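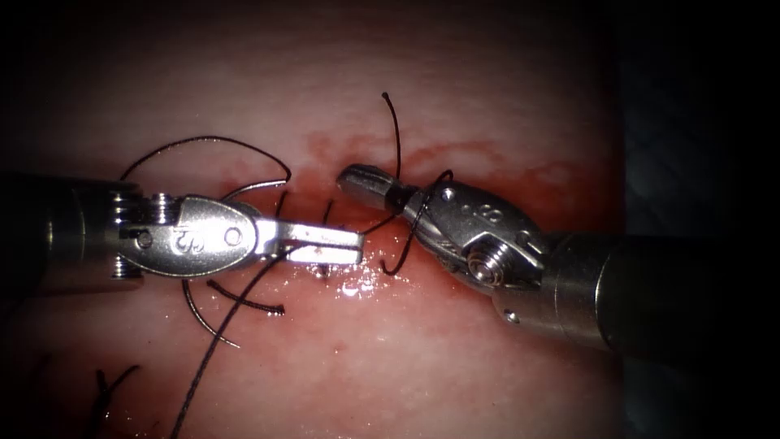 切開線のまわりの赤みを見れば、縫合糸の締め具合は判断できるのか。

赤みだけでは判断できない。縫合の途中で見える赤色には、組織の血流の変化のほかに、にじんだ血液や照明の影響が混じるためである。

論文 > 縫合と組織 > 第4節

4. 術野の色調から締結の強さを推定することの妥当性

4.1 問題の所在

縫合の良否を術野の見た目から読み取ろうとする試みは多い。なかでもよく使われるのが、切開線に沿った発赤の幅と、糸の周囲の蒼白化である。糸を強く締めれば縁の組織が圧迫されて白くなり、緩ければ縁が開いて血がにじむ、という説明はわかりやすい。Pellitz評価表もこの考えに立ち、色調の項目に形状の項目と同じ重みを与えている。しかし筆者らが調べた範囲では、その重みの根拠は示されていなかった。

本節では、色調の評価がどこまで信用できるかを、縫合途中の静止画に限って検討する。糸を結び終えた後の評価や、治癒経過との関係は扱わない。

4.2 図1について

図1 縫合中の切開部。赤みを帯びた切開線が中央をほぼ水平に走り、その上下に濃い赤色の筋状の付着がある。暗色の縫合糸が術野中央に散在する。

図1の切開線は、淡いピンク色の組織面のなかで明らかに赤い。ただし、その赤色のどこまでが組織自体の色で、どこからが表面に付いた血液なのかは、画像からは分けられない。線の上下に延びる濃い筋も同様で、これを発赤の幅に数えるかどうかで評価点は変わりうる。Pellitz評価表の手引きには「血液の付着を除いて判定する」とあるが、除き方の記載はない。

明るさの分布も厄介である。組織は中央が明るく、周辺に向かって深い影に沈んでいる。切開線の中央と両端を比べて端のほうが暗赤色に見えたとしても、それを血流の差と読むのは早計であろう。さらに下半分は濡れて光沢があり、器具先端のすぐ下には強い反射がある。反射部は白く写る。蒼白化を探している評価者がこれを拾わないという保証を、筆者らは見いだせなかった。

糸についても、言えることは多くない。図1では長い糸が弧を描き、別の細い糸が切開線の上方へほぼ垂直に立ち上がっている。糸の形は見えるが、張力は見えない。曲がった糸はたるんでいると考えたくなるものの、弾性の残る単線維糸は、荷重がなくても包装時の曲がり癖を保つことがある。糸の太さや材質を画像から推定した値を張力の計算に用いる方法も提案されているが、前提がひとつ増えるだけで、問題の解決にはならないと考える。

4.3 評価者間の一致

縫合途中の静止画70枚を用い、評価者8名に色調と形状を独立に採点してもらった。用いた糸はすべてGunditz製の単線維糸で、採点用紙はPellitz評価表に準じた。同じ画像を8週間後に順序を変えて再度提示し、同一評価者内のずれも調べた。初回の採点は11月に行った。

縁の段差や糸の間隔といった形状の項目では、評価者の判断はおおむねそろった。一方、色調の項目では、27枚で「蒼白」と「正常」の判定が評価者間で割れた。判定が割れた画像の多くで、切開線の近くに湿潤面の反射が認められた。再提示時に自分の初回判定を覆した評価者も複数おり、この不一致を経験の差だけで説明するのは難しい。

もっとも、この結果をもって色調に意味がないとまでは言えない。用いた画像の照明条件は統一されておらず、表面の血液を拭う手順も定めていなかった。条件を整えれば一致度が上がる可能性は残る。ただし、実際の縫合でその条件を毎回満たせるかどうかは別の問題であり、条件を整えた画像での成績を、そのまま日常の術野に当てはめることには賛成できない。

4.4 Maihi法との比較

Maihi法は、切開線から離れた位置の色を基準とし、縁の色との差をとることで個体差を打ち消すとされる。考え方は妥当に見えるが、照明が面全体で一様であることを暗に仮定している。図1のように中央と周辺で明るさが大きく異なる場合、基準点をどこに置くかによって差の符号まで変わるおそれがある。基準点を切開線の近くに寄せれば明るさの差は小さくなるが、今度は血液の付着を避けられない。原法の記述では基準点の選択は評価者に任されており、再現性の検討も見当たらない。

Irano補正は反射部を自動的に除外する手順を加えたものである。筆者らの画像に適用したところ、反射とともに切開線の縁そのものが除かれる例があった。評価したい箇所が評価対象から外れるのでは、補正の利点を認めにくい。閾値を緩めると縁は残るが、反射も残った。

4.5 本節での扱い

以上から、次節以降の解析では色調の項目を主要評価から外し、参考値として付表に載せるにとどめる。締結の強さについては、結紮時に別途測定した張力の値のみを用いる。色調の項目を残した場合の結果も付表に併記するので、両者の差は読者自身で確かめられたい。なお、色調の判定と張力の測定値との対応は第6節で改めて述べる。

関連項目
・単線維糸の曲がり癖と結び目の保持
・Pellitz評価表における形状項目の再検討
・湿潤組織の撮影における反射の扱い
・Maihi法の基準点に関する覚書

お問い合わせ | 著作権について | 最終更新 2023年2月21日 | ページの先頭へ戻る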